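July, bench log, 9:16 start

Stain trials on the sealer samples, continued. Zuweira Abubakari cut back the old Ivitz coat with 2000 grit yesterday, and the Nonley went on in two thin passes. Gloss read 39 before the second pass and 29 after an overnight cure, so it dries flatter than the data sheet implies. Repeat reading tomorrow on the same spots.

Coffee and oil wiped off clean at one hour. Vinegar left a dull ring on the Ivitz control — none on the Nonley so far. Lemon juice still to do. 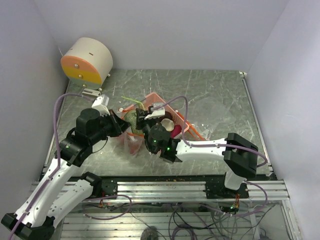
Gray-green top, pink basket near center.

Çetinkaya wants the solvent-free version for the next batch. Liltitz quoted on it but gave no shelf life. Asked again. The old can had skinned over and I threw it out; label the new one with the opening date.

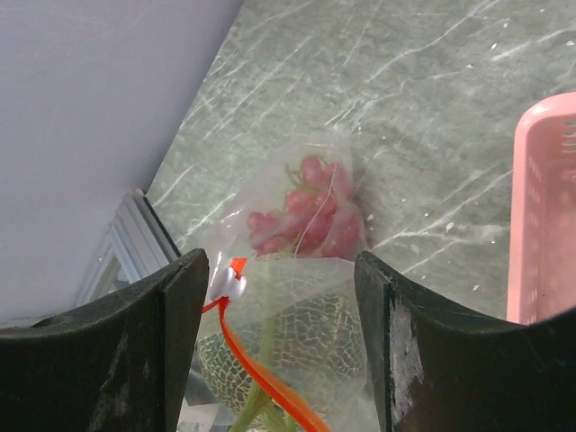

Acid from fruit is the next thing to test properly, with juice at full strength and at half. Dwell times as for vinegar, covered and uncovered. Grapes and a netted melon in or under a plastic bag, as on the marbled counter, would be a fair everyday case for the covered set. Pale veining can hide a light etch, so read the covered spots under the low-angle lamp.

To do: blank tiles, fresh pads, recalibrate gloss meter.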